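How many demos before you call a task collected?

Skositz
9:14 am
We're at 200 teleop episodes for "set the breakfast table" and the policy still treats the egg like a rumor. Plates and bowls it gets most of the time. Lead wants 200 more. I want to throw out the bad ones first. Who's right?

Unholm
9:31 am
Your lead. More data. Always more data. I've never seen a run get worse from it.

stistel_fan
9:40 am
I have! We had three operators and one of them paused before every grasp to think about life. The policy learned the pausing. It sat over a mug for ages like it was waiting for a bus. Filtering fixed that, more episodes didn't.

Unholm
9:44 am
That's an operator problem.

stistel_fan
9:45 am
It's a data problem once you've saved it.

Muthoni Lukumay
10:20 am
How much do you move things between episodes? We taped a grid on the table and told people to reshuffle every time. Then I checked, and 62 of the first 91 had the plate in the same rectangle. People have favorite rectangles, apparently.

Skositz
10:52 am
Uh. We have a grid too. I'm going to go look and I'm not going to enjoy it.

Shimada
11:05 am
Mild disagreement with Muthoni. Full random placement gave us a lot of episodes where one arm had to do something silly to reach. I'd keep each object on a sensible side and vary it within that — plus swap which arm goes first.

Muthoni Lukumay
11:18 am
Fine for a demo video. Then somebody sets the bowl on the other side and you're back here asking for 200 more.

Skositz
1:37 pm
Looked. 76 with the plate in the same spot, and most of those are mine. I withdraw my remarks about the other operators. Dropping half of them and recollecting with a placement list taped to the monitor. Current table below, roast away. 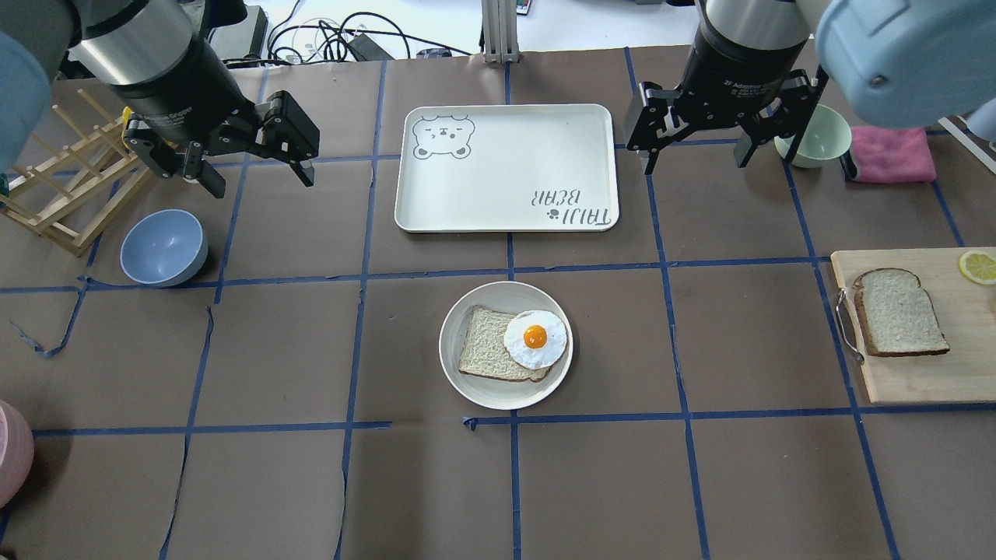 Today's layout, egg already on the bread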